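Zevberg two-finger gripper – set for home and laundry work 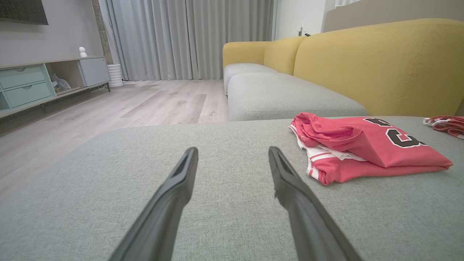
The Zevberg set is made for teams who want a robot arm to handle clothes, towels and other soft things in a furnished room, and who must put a full price in their budget before they order. We are often asked only for the price of the gripper. Please read the whole page first, as the gripper is less than half of what you will spend in the first year.

What is in the box
Two-finger gripper with tapered fingers, grooved on the inner face
Wrist plate for the Fuchs arm (other arms on request)
Small wrist camera with holder
Cable, 3 m
One pair of spare fingers
Printed guide in English and German

Prices, without VAT
Gripper set: £1,317
Extra pair of fingers: £61
Set-up day at your site, within the UK: £416
Delivery is free for orders over £500.

The arm itself is not included. If you do not have one yet, ask us for a joint quote with Trakix, who deliver the arm and the stand together. Their delivery time is longer than ours, so it is wise to order the arm first.

Planning your order
Fingers are a wearing part. With cotton and jersey they last well, but zips and metal buttons mark the tips. For daily use we advise two extra pairs in the first year. For a short trial, the spare pair in the box is normally enough.

Think also about the furniture. A low sofa or a bed needs the arm to reach down and forward at the same time, and a fixed stand may be too far away. Measure from the place of the stand to the back of the seat, and send us this number with your order. We had customers who bought a second stand only for this reason – it was money they had not planned.

Thin fabric lying flat on upholstery is the hardest case. Both are soft, and the fingers can take the cover together with the garment. Please keep some time in your project for adjusting the closing force. The set-up day covers one room and one kind of task.

Software
The set works with Fiturau control software, version 4 or later. The licence is paid each year and is not part of our price. Universities should ask for the teaching licence before they buy.

Orders and questions
Quotes are valid for 60 days. Orders placed before the end of June will be delivered at the current price. For a written quote, or a loan set for two weeks, please write to Busisiwe Nkuna in our sales office and tell her which arm you use and what you want to pick up.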